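Cómo preparar una demostración de manipulación robótica para la jornada de puertas abiertas

Guía para los equipos del Centro Privero

La próxima jornada de puertas abiertas se celebrará el 18 de marzo en el edificio Lindemann. En la edición de octubre asistieron 176 personas, y el aforo autorizado para esta convocatoria es de 200. Las indicaciones siguientes se aplican a todos los puestos en los que un brazo robótico trabaje con utensilios de cocina.

1. Preparación del puesto

Retire de la superficie de trabajo todo objeto ajeno a la tarea. Coloque el aparato a un lado, con las asas orientadas hacia el centro de la mesa, y lleve el cable por la parte posterior. El aparato permanecerá desenchufado durante toda la sesión.

2. Comprobación de la pinza

Abra y cierre la pinza tres veces sin carga. Revise los tornillos de las articulaciones y limpie las almohadillas de los dedos con un paño seco. Deje la pinza abierta antes de iniciar la aproximación.
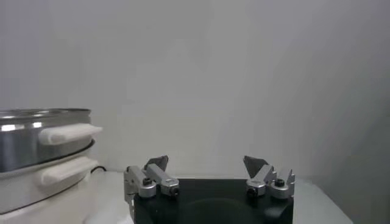

3. Ejecución ante el público

Sitúe a los asistentes detrás de la línea de seguridad y anuncie en voz alta el comienzo de cada movimiento. La aproximación al asa se realizará a velocidad reducida. Una vez cerrados los dedos, espere dos segundos antes de ordenar la elevación. Si el agarre no es correcto, detenga el brazo, vuelva a la posición inicial y repita la maniobra.

Cada pase se limitará a 17 minutos, incluido el turno de preguntas. Los grupos procedentes de Pledevcombe accederán por la entrada norte y serán atendidos en primer lugar.

4. Cierre del puesto

Lleve el brazo a la posición de reposo, corte la alimentación y anote las incidencias en el registro Fletinberg. El responsable del puesto entregará la hoja firmada en recepción antes de abandonar el edificio.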